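Before you write to us, please read these answers. Most letters we receive at Zalum ask one of them.

## Renting a kitchenware set for your holiday flat

**Who can rent a set?**
Anybody who lets a flat or a room in Flendden or Gallardo. You do not need to have a company. We ask only for the address of the flat and the name of the person who will receive the boxes.

**What is inside the basic set?**
Plates, bowls, glasses, mugs and cutlery for 6 persons. Pots and pans are a separate set, as many owners already have them. Knives for cutting meat and bread we do not rent.

**Can I choose the colours?**
For plates, no, they are all white. For mugs you can choose when you reserve, but in April and in summer the choice becomes small.
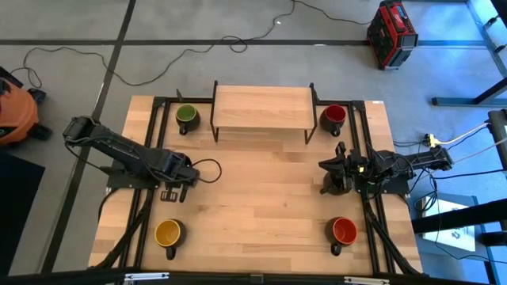 *Mugs on a wooden table, with a small shelf at the back.*

**How much is the deposit?**
The deposit is 97 euros for the basic set and 300 euros if you take also the pots. You receive it back to the same card after we check the boxes. If your bank is slow, please write to Lucía Llorente and she will send you the proof of payment.

**A guest broke a glass. Do I lose the deposit?**
No. We take only the price of the broken piece, according to the list which comes in the box. The first two glasses in each season are free. A small scratch is normal use and you do not have to inform us.

**Must I wash everything before the return?**
Yes, please, washed and completely dry. Cardboard boxes with wet plates have opened on our stairs more than once. If you prefer that we wash, choose "Derance" in the order form, this is our name for the service with washing included.

**Where do I put the pots in a kitchen with few cupboards?**
Many of our owners use a low shelf which stands on the worktop, with free space under it. Leave the lids beside the pots and not inside, so that the guests find them. Do not put the shelf over the cooker.

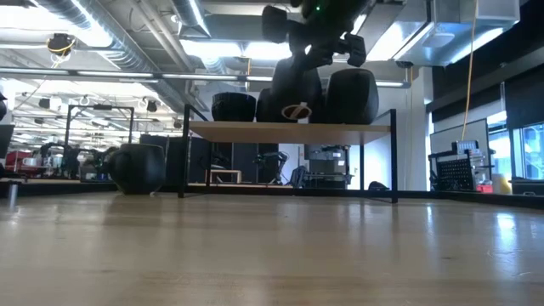

Eusebio Bermúdez wrote to us that in his flat the guests never put a pot back in its place until he stuck a paper label for each one, and he asked if our labels can be removed without leaving glue. Yes, they can. Wet them with warm water, wait five minutes and pull slowly.

**Can I keep the set during the winter?**
You can. The winter price is lower and it is paid in one time. We have almost 400 sets and in winter we need the space, so you also do us a favour.

**At what time do you deliver?**
Between 9:00 and 13:00. In Gallardo the van cannot enter the old streets after 11:00, so there we come first. If you are not at home, leave the key with a neighbour and write us the floor and the door.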